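4. Setting Up and Leveling the Table

This section covers the Hepburn work table from the moment it is standing on its own legs to the moment you stop fussing with it. If it is not yet standing on its own legs, go back to Section 3. If it has more legs than the packing list says, call us.

Allow roughly 40 minutes. Allow longer if your floor was laid before the invention of the straight line.

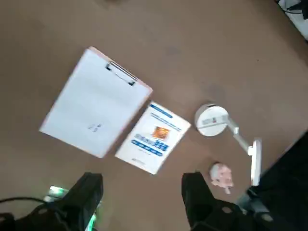
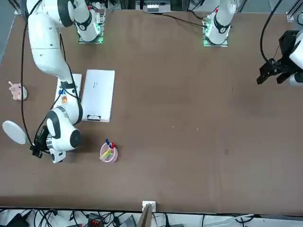
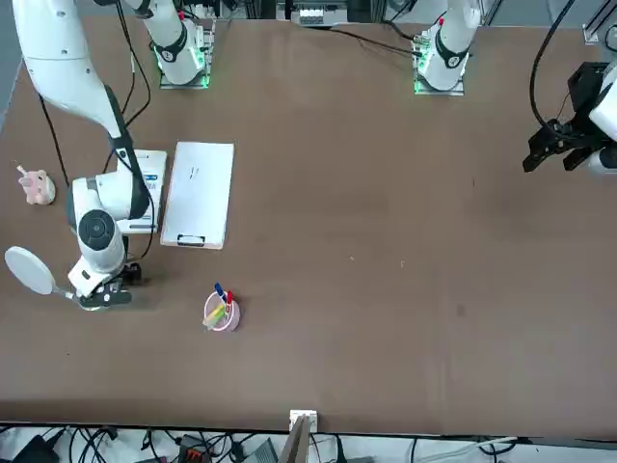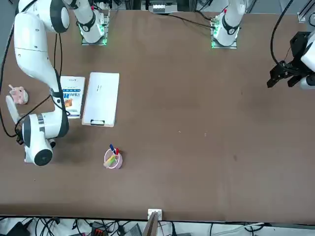 Figures 1 to 4. Top in brown. Figure 1 shows it with a clipboard, a booklet and a desk lamp.

You will need:

The hex key from the small bag (the small bag was inside the medium bag)
A spirit level, the longer the better
A pencil
A second person who can lift and follow directions, in that order

4.1 Choosing the spot

Pick the spot before you level anything. The feet are adjusted to one piece of floor, and they take it personally when you move them to another.

1. Keep the table clear of radiators and heating vents. Steady heat from one side will bow the top over a winter or so, and the warranty department has already heard the one about the radiator being off.

2. Leave enough room to walk along both long sides. Stand where you will stand, pull out the chair you will use, and try to get past it. Do this with an ordinary body and not your most optimistic one.

3. Open every door and drawer nearby, all the way.

4. Check for direct sun in the afternoon, when it is lowest and does the most damage. In August a west window will leave a pale patch on the finish in the exact shape of the window.

5. When you are satisfied, mark the position of each foot on the floor in pencil.

Note: Thick rugs are not a spot. The table will level nicely on a rug on Monday and sink into it for the rest of the week. If the rug must stay, put the supplied discs under the feet and expect to repeat 4.2.

4.2 Leveling

Each foot has a threaded stem and a locking nut. Turning the foot clockwise, as seen from the floor looking up, raises that corner. Since few of our customers lie on the floor looking up, many of them turn it the wrong way first. No harm is done.

1. Loosen all the locking nuts with your fingers. Do not use pliers. If a nut is stuck, wiggle it, wait a bit, and wiggle it again.

2. Wind every foot all the way in, so the table sits as low as it goes. You are now at zero. People skip this step and then wonder why they have run out of thread.

3. Press down on each corner in turn. If the table rocks, find the corner that lifts and wind its foot out until the rocking stops. Have the second person take the weight off that corner while you turn.

4. Lay the level along the long side, near the edge. Read it. Then flip it end for end and read it again. If the two readings disagree, the trouble is in the level, and you may go and buy a better one with our blessing.

5. Raise the lower end, a half turn per foot at a time, both feet at that end together.

6. Repeat across the short side.

7. Go back to the long side, which has changed while you were away. This is normal. Two or three rounds usually settle it.

8. Tighten the locking nuts, finger tight and then a nudge with the hex key. Check the level one last time.

Caution: Do not wind a foot out past the red line on its stem. Past the line there is not enough thread left in the leg to hold the load. If you cannot get level without going past it, use a shim under the foot. If you cannot get level with a shim, the table is not your main problem.

Caution: Keep fingers out from under the feet when the second person is lifting. Agree on a word for "down." "Okay" is a poor choice, as it also means "okay."

4.3 Fastening the cross rail

The cross rail stays loose until the table is level. If you tightened it in Section 3 because it looked untidy, loosen it now and do 4.2 again. We are sorry.

1. Center the rail between the legs.

2. Turn each bolt until it just grips, working from one end to the other and back.

3. Tighten fully in the same order.

4. Lean on the long side with your hip. A slight give is fine. A creak means a bolt was missed, and it will be the one behind the leg.

4.4 First week

New tables settle. Load yours gradually, with the heavy things over the legs and the light things toward the middle. Anything that clamps to the edge should have a scrap of felt or cardboard between its jaw and the finish.

Check the feet again after a week. Customers who set up on a Thursday tend to check on the following Thursday, and customers who set up on a weekend tend to check never.

Note: A faint smell from the finish is normal for the first few days. Open a window. Covering the table with a plastic sheet keeps the smell in and gives you a table with a sheet's wrinkles printed in it.

4.5 If something is off

The table rocks after being level: a locking nut has worked loose, or someone has moved the table to vacuum and put it back near the pencil marks. Near is not good enough.

A pencil rolls toward one side: check that side with the level before touching the feet. Some pencils roll for their own reasons.

The top squeaks when pressed in the middle: tighten the bracket screws underneath by a quarter turn. Do not keep going until the squeak stops, as the next sound is worse.

A foot will not turn at all: the leg is carrying too much weight. Unload that end and try again.

A part is missing: look in the medium bag. Then write to Madhu Ahuja at the Gudis parts desk in Skudatholm, giving the number printed under the top near the left front leg. Parts for the older Buvside table do not fit the Hepburn, although they will go on far enough to be hard to get off. Parts for the Buvside will be stocked until the end of 2027.

Continue to Section 5, Care of the Finish, before you put down the first mug.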